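Kitchen Handling Project Shifts Duties for Trollberg Test Staff

The Ineven household products laboratory in Trollberg began assigning part of its routine kitchen handling to a robot arm in August. The head of the test floor and one of the technicians agreed to discuss what the change has meant for the people employed there.
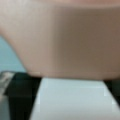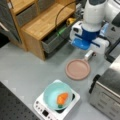
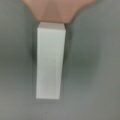 Handling work at the Trollberg laboratory. The second picture shows the arm over the bench with the pink pan and the cooktop.

The head of the test floor said the decision followed years of complaints about repetitive work. "Our staff were lifting the same pan 113 times in a shift and writing down each lift," she said. "We were losing good people to sore wrists."

No positions were cut, she said, although two technicians moved to the Munro site at their own request. The five who remain now divide the day between setting up the bench and reviewing results.

The technician described the first weeks as difficult. "I knew how to do the task with my hands. I did not know how to explain it to a machine, and I felt slow," he said. He now prepares the bench each morning and decides when a run should be stopped. He would like that responsibility to be reflected in his pay grade, a question still under discussion with management.

Training is provided through Peltton and takes place during paid hours. The technician considers it useful but too short. "Two afternoons is not enough for someone who has never done this," he said.

The head of the test floor said a longer course has been requested. Night shifts will continue to be staffed.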